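Buradik build, part four. Cloth handling this time, two handhelds for the demonstrations, one navy cloth, and a jaw on the bench arm that refuses to open all the way. 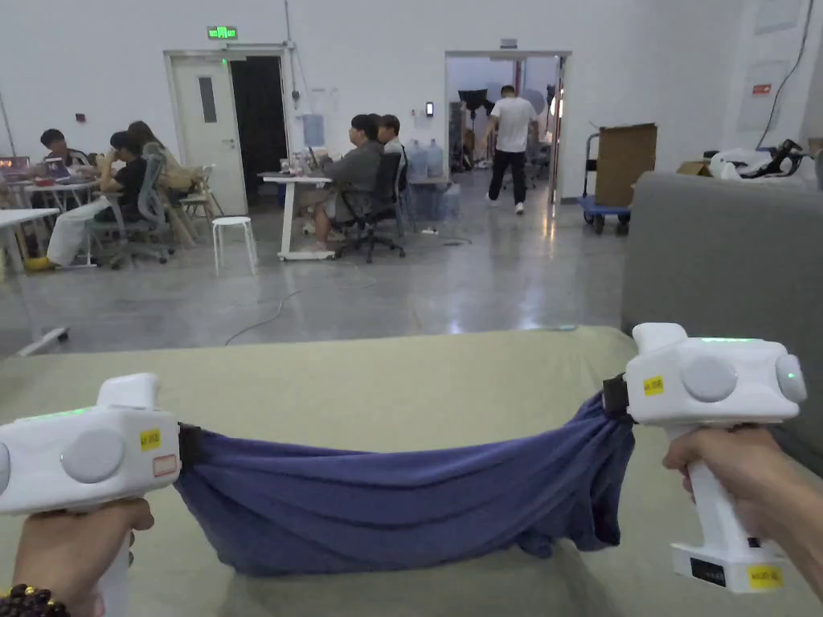
Isabelle Bouchard asked why I don't drive the arms with a game controller and record that, given that the arms exist and the controller costs nothing.

Tried it in part two. With a stick you move one axis, stop, look, move the next. The recording is full of stops and the arm learns the stops. Holding the gripper in your hand gives you a path with some speed in it.

The other reason is tension. Cloth between two clamps has to be pulled enough to take the sag out and no further. I can do that by hand without thinking. I can't do it with two thumbs.

What the handhelds give me per sample: position, orientation, jaw opening. No force. Tension has to be inferred from how far apart the clamps are and what the cloth looks like, and that is the weak point of the whole plan.

Where the arms are: left arm complete, on the bench, moving. Right arm complete up to the wrist. Both jaws cut to the same inside shape as the handheld clamps. If the pads differ, the same closing command holds the cloth on one and drops it on the other.

Now the jaw problem. The jaw motor has an encoder with 4000 counts over full travel. Closed is 0, open should be 4000. On the left arm it opened to 2995 and stopped. Same number each time, from either direction of homing.

A mechanical jam would wander a bit, so I should have looked at software first. I took the jaw apart first.

Apart: rails clean, belt seated, nothing in the teeth. The belt is the Droler one from part three and I had been blaming it for a week. Apologies to the belt.

With the motor off and the jaw moved by hand it went the full distance and the count read 4000. So encoder fine, mechanics fine, and something was telling it to stop.

It was the Niker board. There is a soft limit stored on it, separate from the one in my config file, and it wins. I must have set it in March when the jaw had the short rails on. It survives a firmware update. It does not appear in the settings dump.

Fix, for anyone with the same board: read the stored limit directly, write the new one, save, then power off at the wall. A soft reset brings the old value back. I did this three times before I believed it.

Jaw now opens to 4000. Moving on.

Reply from below, brought up here as it's useful: do I need both handhelds for every recording? For picking up, no. For flattening and folding, yes. Recordings with one hand idle go in a separate folder and I don't mix them.

Recording method at the moment. Cloth starts crumpled. Find a corner with the left, find a second corner with the right, lift, pull apart, lower, let go. One cycle is one file. If I fumble a corner I keep the file and tag it.

I was deleting the fumbles until last month. The result was an arm that had never seen a missed grasp, and closed on air and then carried on folding nothing with great confidence.

Target is 40 clean cycles per cloth before I change anything. Current state with the navy one: 32. The last eight go on Thursday if I can get the sofa.

On the surface. I record on a cushion. On a hard table the clamp tip skids along under the cloth and you end up pinching at a bad angle. A cushion gives a little and the lower jaw can get under the edge. The arm will need the same, so the bench gets a pad.

Cloth colour matters more than I expected. Navy on khaki separates well. The grey cloth I used in part three blended into its own shadow and the corner finder picked creases about as often as corners.

Timing. Two recorders means two clocks. Mine drifted apart over a long session, enough that one hand appeared to let go before it did. Rizk, the logging script everyone here uses, now stamps both streams from one source. Set it before the session. It can't repair old files.

To check the sync, close both clamps together at the start of each file, hold, open together. If the two jaw traces don't line up, bin the file and find out why before recording another.

Also worth doing: rest your wrists between cycles. My grip gets lazy after a while and the left hand starts to droop. It shows in the data as a slow tilt, and the arm will copy a slow tilt very faithfully.

Isabelle again, asking whether any of this will do a fitted sheet. No. It does a flat rectangle with four corners, and at present it does the first half of that.

Left arm alone, on playback, has lifted the cloth by one corner and put it down where it was told. The second corner waits for the right wrist, which waits for a bearing I ordered in the wrong bore.

Config for the Niker limit goes in the workshop folder tonight, with the read and write commands and the power-off step in capitals. Part five when the bearing turns up.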